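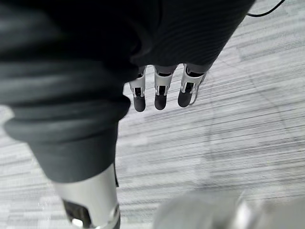

Halima Rotich had written 31 poems in Lernham and thrown out all but two. On Thursday she took those to Agata Piras, who ran the reading group above the chemist's and didn't care for rhyme.

Agata read them standing up.

"Who's Carmela?" she said.

"My landlady. She's dead in the second one."

"Is she dead?"

"No. She's at her sister's."

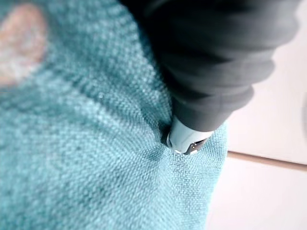
Agata read the second one again. A bus went past and the window shook. She put the pages down on the radiator.

"Has she seen it?"

"She found it in the kitchen. She said I'd got the hymn wrong."

"Had you?"

"Yes. I've changed it." Halima picked up the pages and folded them into her coat. "Assunta wants a copy as well. She's asked if she can be in it."

"And can she?"

"I told her I'd have to see how it scanned."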